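Unit 4: Learning words in chunks

Many of our adult learners keep long lists of single words. They know "decision", but in speaking they say "do a decision". In this unit we look at how to teach words together with their usual partners, and how to check that learners can still use them after some days.

A chunk can be two words (heavy rain) or a full phrase (it depends on the weather). Start with the ones your group already half knows. In the Roltby evening course we use 14 chunks per week and no more.

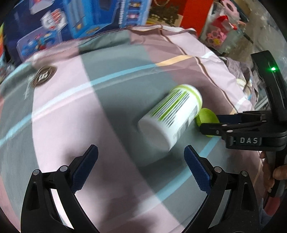
Mizanur Sheikh | Course notes, Language Teaching Methods | April

Task 1. Take a short text of 500 words at most. Learners underline every verb and then the noun which follows it. They compare in pairs – without a dictionary at first.

Task 2. Learners write three true sentences about their week with chunks from Task 1. Correct only the chunk, and leave other errors for later.

For Saturday, please read the chapter by Bezerra and bring one text that your own learners could use.

Comments

Lena_R: Can I use this with beginners? My group has only 95 words or so in active use.

M. Sheikh: Yes, but take four or five chunks per week, and always say them aloud first.

tomk: The Bezerra chapter is missing from the Arkthorpe reading list, can someone upload it please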